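Visit report: Soler open day, 13th June

Soler runs online courses for adults who left school early or want to change jobs. It opened its offices and recording rooms to visitors this summer, and I went along with two colleagues from our evening college. We are thinking of offering some of its courses for credit, so we wanted to see how they are made.

The building is a former printing works in Sernitz, a short walk from the station. Visitors were split into small groups at the door. Ours was led by Ching-wen Huang, head of course production. She started with the numbers. Soler has 68 courses open at the moment, and the largest, an introduction to bookkeeping, had 1710 people enrolled in its last run. Of those, 486 finished and took the final test. She said the finishing rate is higher when a course has set dates, and that self-paced versions are being dropped except in languages.

We then saw two recording rooms. Most lessons are recorded in pieces of six to eight minutes, with the teacher at a desk and the slides added afterward. Captions are typed by hand and checked by the teacher before a lesson goes up.

The course site is called Detska. It looks much like other learning sites: a list of weeks, a forum, a page for grades. Teachers can see which lessons people stop at, and several courses have been cut shorter as a result. The forum search was slow when we tried it.
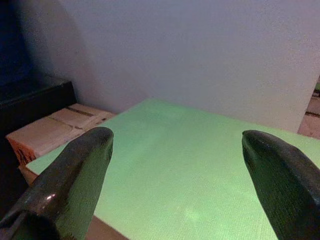

Credit was the main question for us. Soler gives a certificate for a fee of 50 euros, and three colleges accept it so far. The final test has to be taken in person if a college is going to count it, and test sites are still few. Huang said a list of new sites would be out in July.

The last stop was a talk on Ditudness, a study skills course meant to be taken before any of the others. It lasts two weeks and is free. We were given guest logins and plan to try it with our fall group before deciding on anything else.

Coffee was served downstairs. Parking is limited, so take the train.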